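Chapter 7
Enclosures, Lids and What Goes Inside Them

Read this before the bench session. Short chapter, but the rest of Part 4 leans on it.

Most beginners buy the box last. Parts picked, wiring sketched, then a box that's too small. Do it the other way round. Box early, with room to spare. Cable takes up more space than you think, and so do fingers.

What you'll cover:

Choosing a size. Reading a maker's drawing, inside versus outside measurements.
Lids: screwed, hinged, clear, solid.
Cable entries. Where to drill, where not to.
Mounting the panel, and getting it out again.

Words to know: enclosure, gasket, knockout, gland, standoff, strain relief. All in the glossary, page 435.

A note on lids, as teh questions always come up. A solid lid hides everything and takes knocks well. A clear lid lets you check an indicator without opening anything. Scratches easily though. Wipe with a soft damp cloth, no solvent. Hinged lids are handy on a crowded bench because there is no loose lid to lose, but leave clearance for the swing. Measure it with the lid all the way up. Students in the Rundov workshop skipped this one December and had to move a whole row of boxes away from the wall.

Plastic or metal? Plastic drills fast, doesn't need grounding itself, cracks if you force a gland. Metal needs a ground bond. More in section 7.4.

Before any box is opened: power off, unplugged, checked with a tester. Then checked again. Plug pulled and left where you can see it, not just the switch.

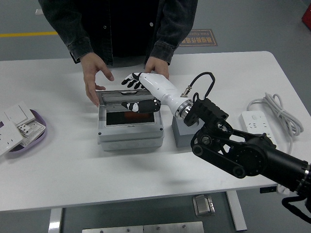 Figure 7.1 Gray plastic enclosure with its clear hinged lid raised. Power strip at right.

Look at the lid in Figure 7.1 and at where the hands are. Now sketch your own bench from above. Mark the box, the swing of the lid, the power strip and the path of each cord. Cords should'nt cross the space you work in. Keep the sketch, you'll need it for the Gretholm exercise in section 7.2.

7.1 Picking a Size

Start with the largest part. Lay it flat on paper, trace round it, add the bend of the thickest cable on each side that has an entry. The tracing is your minimum floor area. Depth comes next.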